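Subject: Re: [pantry-list] Trays for sauces and small jars
Date: 19 Mar 2025

Following on from the question about keeping sauce bottles in order. I've been using a woven wicker tray with dividers and I think it would suit what you're after. It has one large compartment down the right side and three narrower ones on the left, one behind the other.

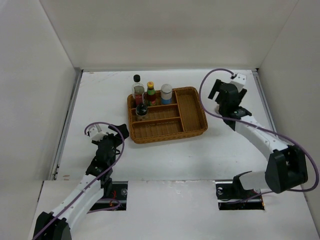
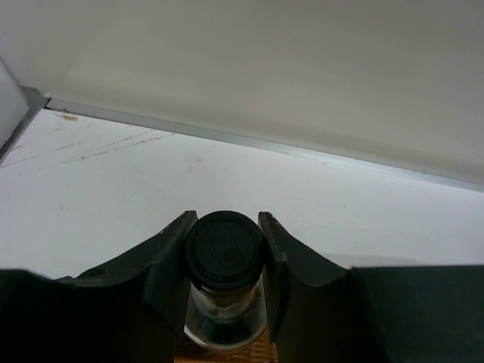

The divided tray with bottles standing in the left-hand compartments, and a clear glass jar with a black lid.

> On the list last week someone wrote:
> We have a pull-out beside the stove and the bottles fall over
> every time it's opened. I bought a plastic caddy from Lornow
> but the slots are too wide for anything slim and too shallow
> for anything tall. Does anyone use a basket? I'm worried about
> soy sauce getting into the weave. The shelf is 28 cm wide
> inside, so whatever I get can't be bigger than that.

To take your points in order.

Falling over. The narrow compartments are the answer to that. Three things across the back hold each other up fairly well. I put the tall bottle at the end with the slimmer sauce bottle next to it and the short shaker last. If I put the shaker in the middle the tall ones lean over it. The small dark bottle goes in the compartment in front.

Width. Measure the outside of the rim and not the base. The rim on a woven tray usually sticks out a bit, and I sent my first one back to Ullumari for that reason. It was 11 mm too wide for the cupboard and wicker doesn't squash as much as you'd hope.

Drips. You're right to worry. I wipe the neck of the bottle before it goes back and I've cut a piece of baking paper for the compartment with the dark sauces. It gets changed when it looks bad. Someone here suggested a silicone mat from Dadura, which would last longer, but I haven't tried one. If sauce does get into the weave, use warm water and an old toothbrush, then leave the tray upside down somewhere airy – not in full sun, as mine went brittle along one edge.

The large side. I leave it free for whatever I'm cooking with that night. Jars with wide lids go there because you can see the top and get your fingers around it. If the lids all look the same, write on them with a paint pen. Labels on the front are no use once the tray is below bench height.

The tray was 19 dollars at Sandhu, in with the picnic things and not with the kitchen storage. They had 4 left when I was there in March.

Comments (3)

We use the same sort of tray for tea and sugar. Hadn't thought of baking paper, will give it a go.

Does the rim catch on the drawer above? Ours does and I've had to move it to the bench.

Mine is fine in a cupboard but I wouldn't put wicker beside the stove. It picks up grease and then the dust sticks to it.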